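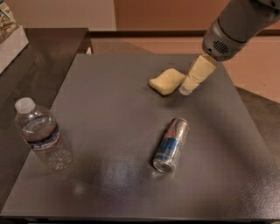

What We Drink on Long Drives (and What I've Given Up On)

Filed under: Road Trips, Everyday Life

My husband and I have been driving to Clamia every fall for longer than we've had the dog, and every year I think I've finally worked out the drinks situation, and every year I come home with sticky cup holders and a headache. It's 198 miles each way, mostly two-lane road, with a long stretch in the middle where there is nothing to buy except firewood and pumpkins. So you have to plan a little!

I grew up in a family that packed one enormous jug of iced tea and passed it around the car, which sounds charming until you're the kid in the middle seat when somebody brakes. I still love iced tea, but I don't allow it in the car anymore. It stains everything, and I can't drink it without wanting a slice of lemon, and then there's a lemon rolling around by the pedals.

Bottled water is the boring answer and I've come around to it. I know, I know, the plastic. I did try to do better. I bought two of those steel flasks from Mundidico, the wide ones with the loop on the lid, and they're lovely at home, but they don't fit the cup holders in our car. Mine spent one whole trip between my knees. My husband's went under the seat and we found it in April. We use the flasks for walks now (they clip on a backpack just fine), and I save the plastic bottles and refill them at the cabin until they get crinkly.

Energy drinks are a sore subject in our house. He likes one after lunch when he's driving, and I say it makes him talk too much, and he says I'm one to complain about that. Fair enough. I had half a can once on the way back and I was up until five in the morning reorganizing the spice drawer. The spices did look very nice. But I've gone back to coffee, a small one, before noon, and I sleep like a person again.

The coffee comes from Şimşekoğlu, the little bakery right before the bridge, and if you ever pass that way please stop and get a sesame ring too, even if you aren't hungry, because you will be in around 5 minutes once the smell gets going in the car. They used to open at six and now it's seven, so we leave later than we used to. I was grumpy about that the first year and now I can't imagine getting up that early on vacation.

For the way home I've started making ginger water. You slice up a thumb of ginger, pour hot water over it, add a spoonful of honey, and let it sit overnight in the fridge. Strain it in the morning. It settles my stomach on the curves past Zisia, where I have been carsick more times than I'd like to put on the internet. My sister-in-law swears by salted crackers instead, and I bring those along too, mostly for the dog.

We leave again next week and I still haven't found the cooler. It's either in the attic or we lent it to the neighbors, and I'm a little shy about asking, as I think we may still have their ladder.

Posted October 19, 2019

© All rights reserved | Contact | Back to top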